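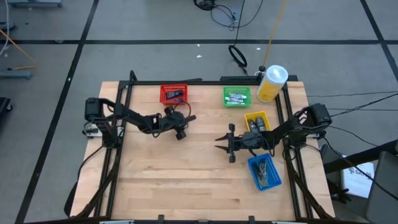
Regeln für so einen kleinen Tisch seien doch übertrieben, schreibt ein Leser zu unserem letzten Heft, bei zwei Leichtgewichtsarmen reiche gesunder Menschenverstand und ein Stecker, den man ziehen kann. Mag sein. Nur hat jeder einen anderen Menschenverstand, und der Stecker steckt meistens hinter dem Regal.

Darum geht es in diesem Text. Um die Tischarbeit mit zwei Armen, Körbe, Kleinteile, Werkzeug. Für die große Industriezelle mit Zaun und Lichtvorhang gibt es Normen, dicke Ordner, Leute, die sie auswendig können. Für den Tisch im offenen Raum gibt es oft: einen Zettel. Manchmal nicht mal den.

Bei Dritside haben sie den Zettel ernst genommen. Aus einer Seite wurde im Januar ein Heft, intern heißt es Rultar, inzwischen arbeiten auch andere Häuser danach. Keine Norm, steht gleich vorn drauf. Hausregel. Wer eine Risikobeurteilung braucht, braucht sie weiterhin.

Der Kern ist schnell erzählt. Erst der Boden, dann der Tisch, dann der Arm. Boden heißt: Linien kleben, und zwar bevor der erste Motor Strom hat. Kabel auf eine Seite führen, am besten auf die, an der keiner vorbeiläuft. Klingt banal. Ist aber der Punkt, an dem die meisten Begehungen hängen bleiben, jedenfalls nach den Protokollen, die wir lesen durften.

Tisch heißt: feste Plätze für die Behälter, Klemmen nachziehen, täglich, mit Kürzel im Buch. Arm heißt: Geschwindigkeit. Rultar erlaubt beim Einrichten höchstens 50 Prozent, im laufenden Betrieb 80. Volle Fahrt gar nicht. Darüber wurde gestritten, lange, die Fassung mit 100 lag schon beim Drucker.
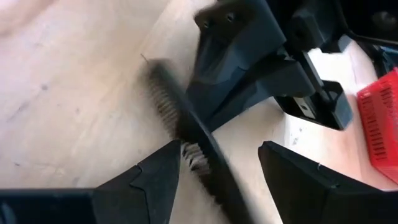 Werkzeug ist das Kapitel, das am häufigsten umgeschrieben wurde. Anfangs galt: nichts Scharfes, nichts Spitzes, fertig. Damit fiel die halbe Werkbank weg. Eine Drahtbürste wäre nach der alten Fassung verboten gewesen, eine Feile auch, und genau solche Sachen sollen die Greifer ja lernen. Jetzt gibt es Klassen. Grün geht immer. Gelb geht, wenn eine zweite Person am Halt steht. Rot nur mit Freigabe. Messer geschlossen und Gelb, offen und Rot. Bohrer Gelb. Die Drahtbürste ist auch Gelb, wegen der Drähte, die sich lösen können, also Schutzbrille für alle innerhalb der Linie. Und danach den Tisch absaugen, nicht mit der Hand abwischen!

Was fehlt: Flaschen. Offene Flüssigkeiten sind ausgeschlossen, bei geschlossenen steht nur »nach Ermessen«. Wessen Ermessen? Soll in der nächsten Fassung stehen.

Dann die Zahlen. Clukex, das Meldesystem, das zum Heft gehört, hat bis Redaktionschluss 3709 Durchläufe erfasst. Davon fast 500 mit einem Eintrag unter »Abweichung«. Klingt schlimm, ist es eher nicht. Eine Abweichung ist schon ein Korb, der verrutscht ist und nicht zurückgestellt wurde. Oder ein Kürzel, das fehlt. Verletzte: keine gemeldet. Wobei gemeldet eben gemeldet heißt.
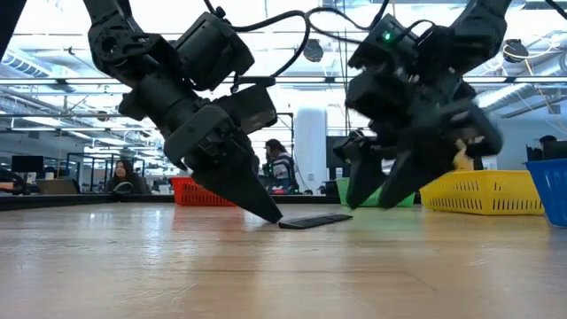

Schwieriger wird es mit den Leuten drumherum. So ein Tisch steht selten allein, nebenan wird gearbeitet, telefoniert, jemand trägt Kartons durch. Rultar unterscheidet drei Rollen: wer bedient, wer zuschaut, wer bloß im Raum ist. Nur die erste darf über die Linie. Die zweite bleibt davor und hat einen Halt in Reichweite. Für die dritte gilt, dass sie wissen muss, wann die Arme laufen, durch Licht oder Ansage, beides ist erlaubt. Die Ansage hat sich nicht überall durchgesetzt. Nach dem zwanzigsten Mal »Achtung, läuft« hört niemand mehr hin.

Im Botha, dem Gemeinschaftslabor mit vier solchen Tischen, haben sie die Ansage deshalb gestrichen und lassen nur noch das Licht gelten. Abweichung von der Hausregel, begründet, abgezeichnet. So ist das auch gedacht.

Streit gibt es um das Umräumen. Darf man bei stehenden Armen schnell etwas gerade rücken? Wer es eilig hat, sagt ja. Das Heft sagt: nur im Halt, und Halt ist nicht Pause. Pause bedeutet, das Programm wartet. Halt bedeutet, die Motoren bekommen keinen Fahrbefehl, bis jemand quittiert, und zwar derselbe, der ihn ausgelöst hat.

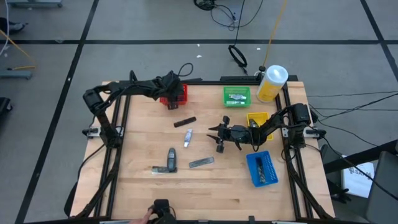 Dazu gehört das Bediengerät. Es hat einen festen Platz, vorn, auf der Seite der bedienenden Person, und es wandert nicht mit. Eine Person, ein Gerät. Bei der Übergabe wird laut gesprochen, »du hast«, »ich hab«, vom Fliegen abgeschaut. Kommt einem beim ersten mal albern vor.

Wer anfangen will, muss übrigens nicht das ganze Heft übernehmen. Bodenlinie, Halt statt Pause, Werkzeugklassen, damit lässt sich eine Woche arbeiten und dann nachbessern. Die nächste Fassung ist in Arbeit, das Kapitel über Flaschen ist noch leer. Vorschläge nimmt Dritside schriftlich an, gern auch von dem Leser mit dem Stecker.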